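Curnarum for Android - Set-up Guide

Section 2: Saving places and sharing lists

Before you start

You need a Curnarum account and a phone with location turned on. If you signed up through the Valano website, your existing login works in the app and your saved places carry over. Lists made in the old Durnby app have to be imported first (see "Importing from Durnby" below).

Turning on location

1. Open Curnarum and tap the menu button at the top left.
2. Tap Settings, then Location.
3. Choose While using the app. Curnarum can still show nearby places with Approximate turned on, but walking distances will be less accurate.
4. Go back to the map. A blue dot shows your position.

Note: If the dot is gray, the phone has not found a signal yet. Move closer to a window or go outside and wait a moment.

Saving a place

1. Tap any pin on the map, or search for the place by name.
2. Tap Save. The first time you do this, the app asks you to choose a default list.
3. Add a comment if you want one. Comments are private unless the list is shared.
4. Tap Add photo to attach a picture from your gallery. Each place can hold up to 9 photos.
5. Tap Done.

Photos upload in the background. On a slow connection a placeholder appears on the place card until the upload finishes - you can keep using the map in the meantime.
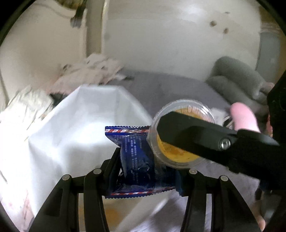
Making a list

1. Tap Lists at the bottom of the screen, then the plus sign.
2. Type a name. Names can be up to 20 characters long, including spaces.
3. Pick a color for the pins.
4. Tap Create.

To move a place from one list to another, press and hold its name and tap Move. Moving a place keeps its comment and photos.

Sharing a list

1. Open the list and tap Share.
2. Choose View only or Can edit.
3. Send the link through any messaging app on the phone.

People with a View only link can open the list in a browser without an account. People with a Can edit link must sign in.

Caution: Anyone who can edit a list can also delete places from it. Deleted places stay in the Trash folder until the list owner empties it. There is no way to get them back after that.

Importing from Durnby

1. In the Durnby app, go to Account and tap Export. Save the file to your phone.
2. In Curnarum, tap Settings, then Import.
3. Select the file and wait for the progress bar to fill. Keep the app open during this step.

An import file can hold up to 1,660 places. If yours has more, split it by list and import each part separately. Duplicate places are merged, and the newer comment is kept.

Note: Durnby check-ins are not imported. They can be downloaded as a plain text file from the same Export screen until the end of July.

Using the map offline

1. Move the map to the area you want.
2. Tap the menu button, then Save this area.
3. Drag the corners of the box and tap Download.

Search filters for opening hours do not work offline. Saved places, comments and list names do.

Section maintained by Aníbal Antunes, Matos documentation team. For sign-in problems, see Section 1.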